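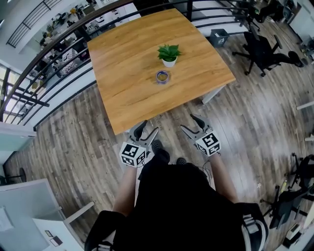 Ratgeber › Haus & Wohnen › Sicherheit › Checklisten

Rundgang vor der Urlaubszeit: unsere Checkliste fürs Ferienhaus, mit Anmerkungen

Kategorie: Vermieten & Instandhalten
14 Kommentare | 37-mal geteilt

Jedes Jahr im Juli, bevor die ersten Familien anreisen, gehe ich mit Klemmbrett und einer Kanne Tee durch unser Haus Lunura und sehe mir alles an, was klemmen, wackeln, tropfen oder jemandem auf den Kopf fallen könnte. Die Liste ist über die Jahre gewachsen, manche Punkte stammen von Gästen, andere von Iulian Grecu, der bei uns die Elektrik macht und sich über Mehrfachsteckdosen sehr aufregen kann. Ich habe sie diesmal mit meinen Anmerkungen abgetippt, vielleicht kann sie ja jemand brauchen, der selbst vermietet oder einfach nur die Schwiegereltern erwartet.

Legende: i. O. = in Ordnung, M = Mangel, N = nachsehen

1. EINGANG UND FLUR

Haustür schließt ohne Nachdrücken: i. O.
Fußmatte liegt rutschfest: M
Die alte Matte hat sich an einer Ecke aufgerollt, und genau dort bin ich mit den Einkäufen hängen geblieben. Neue ist bestellt.
Rauchmelder Flur, Prüftaste: i. O.
Hausnummer von der Straße aus lesbar, auch abends: N
Der Holunder ist mir wieder davongewachsen. Gegen 21 Uhr noch einmal hinausgehen und schauen, denn ein Rettungswagen sucht nun einmal nicht gern.

2. TREPPE

Handlauf fest, alle Schrauben nachgezogen: i. O.
Stufenkanten ohne lose Streifen: M
Auf der zweiten Stufe von oben löst sich der Antirutschstreifen. Bitte nicht überkleben, das hatten wir schon, es hielt bis zum ersten nassen Kindersocken. Alten Kleber herunter, entfetten, neu aufbringen.
Licht oben und unten schaltbar: i. O.

3. KÜCHE

Herd, alle Platten, Restwärmeanzeige: i. O.
Löschdecke griffbereit, nicht hinter dem Müsli: i. O.
(Ja, das war einmal so. Ich sage nicht, wer es war.)
Kühlschrankdichtung: N
Heißwasser am Hahn, nach längerem Leerstand gründlich spülen: i. O.
Ich lasse dabei immer das Fenster offen und gehe zwischendurch hinaus, meine Nachbarin Seema Vishwakarma hält mich deswegen für übervorsichtig, aber mir ist wohler damit.
Putzmittel im oberen Schrank mit Kindersicherung: i. O.

4. ELEKTRIK

FI-Schalter mit der Prüftaste ausgelöst: i. O.
Zählerstand notiert: 1456
Steckdosen ohne Risse, nichts wackelt: M, Schlafzimmer links
Keine Mehrfachsteckdose hinter einer anderen Mehrfachsteckdose: i. O.
Iulian kommt wegen der Schlafzimmerdose noch vorbei. Bis dahin ist der Stromkreis aus – und am Sicherungskasten hängt ein Zettel, damit ihn keiner gut meint und wieder einschaltet.

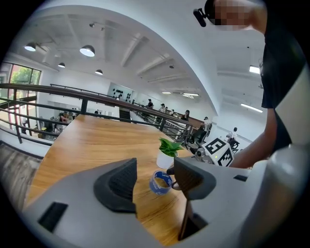
5. BALKON UND GELÄNDER

Geländer an mehreren Stellen kräftig gedrückt und gezogen: i. O.
Abstand der Stäbe mit dem Zollstock kontrolliert: i. O.
Keine Möbel direkt am Geländer, auf die ein Kind klettern könnte: M
Die Bank wandert jedes Jahr wieder hinüber, der Aussicht wegen, und ich verstehe das auch. Diesmal wird sie an der Hauswand festgeschraubt.
Abfluss frei von Laub: i. O.
Sonnenschirm mit schwerem Fuß: N
Shakuntala Pant hat geschrieben, dass ihr der Schirm im letzten Sommer bei einer Böe umgekippt ist. Es ist zum Glück nichts passiert, trotzdem suche ich einen schwereren Ständer. Der von Stavurik sieht ordentlich aus, kostet aber fast so viel wie der Schirm selbst.

6. GARTEN

Wegplatten ohne Stolperkanten: M, drei Stück am Schuppen
Regentonne abgedeckt und der Deckel verriegelt: i. O.
Schaukel, Haken und Seile: i. O.
Grillplatz mit Abstand zur Hecke: i. O.
Gartenschlauch aufgerollt: i. O., seit gestern jedenfalls.

7. PAPIERKRAM

Notrufnummern am Kühlschrank aktuell: i. O.
Verbandkasten, Ablaufdatum: M
Pflaster sind wie immer fast alle weg, dafür besitzen wir Dreiecktücher für ein ganzes Dorf.
Hausmappe mit Lageplan der Hauptabsperrungen: i. O.
Rücklage für Kleinreparaturen: 500 Euro, davon gehen Matte, Streifen und Schirmfuß ab

Nächster Rundgang: nach der Saison, dann mit Dachrinne und Heizung.

KOMMENTARE

Tarun Bhatt
Vielen Dank, die Liste hängt jetzt bei uns in der Speisekammer! Eine Ergänzung: Wir prüfen noch, ob alle Fenster im Obergeschoss von innen ohne Schlüssel aufgehen. Bei uns war eines zugestrichen.

Prasert Suksawat
Zu Punkt 2: Bei uns haben geschraubte Alukanten besser gehalten als alles Geklebte. Man muss nur die Schraubenköpfe schön versenken, sonst bleibt wieder jemand hängen.

Antwort der Verfasserin
Lieber Tarun, an die Fenster habe ich nie gedacht, das kommt als Punkt 8 dazu. Und Prasert, welche Breite habt ihr genommen? Unsere Stufen sind vorne leicht gerundet.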